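### 4.2 Late release of the left grasper

We had hoped to give this section over to knot quality, and we would have been glad to, but the fault that took most of our attention was a small and stubborn one in the left instrument. Over 1673 logged handovers on the Dukum controller, the left jaws opened late often enough that the thread was tugged before the right side had a proper hold. Figure 3 shows the stage at which this matters most, with the needle near the right jaws and very little room between the two tips.

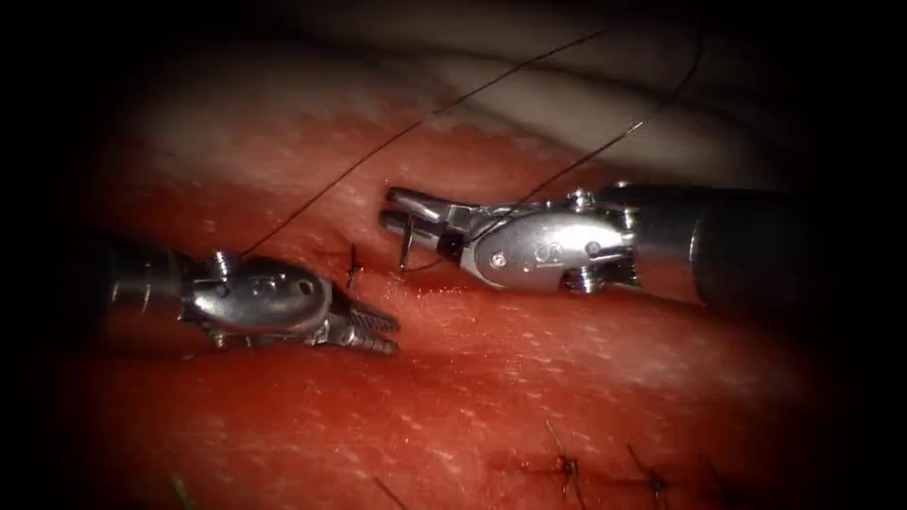 **Figure 3.** Suturing with two instruments; a finished stitch lies beside the left jaws.

The delay came from the grip estimate, which Truvside computes from motor current, and which drifted as the wrist cable warmed. Our first remedy was a fixed pause of six control cycles — a kind thought, and a poor one, as it simply moved the tug to a later moment. The second was to ask for a fresh zero with the jaws spread wide and nothing between them, as the left pair are in the second view, while the right jaws keep the thread.
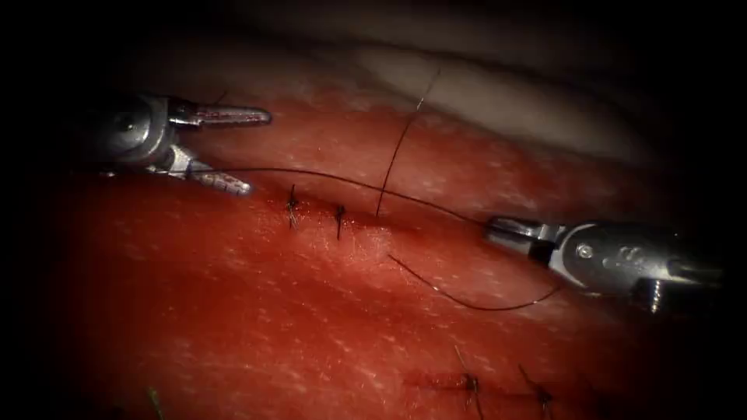
*Plulodport, March*

With the fresh zero in place we repeated 1000 handovers and saw three late releases, all of them with the Wi cable set, which is the older of our two. We remain a little uneasy about those three. The watchdog stopped both arms each time, as it should, but it did so only after the thread had already been loaded, and we would like the stop to come earlier. Section 4.3 takes up the threshold.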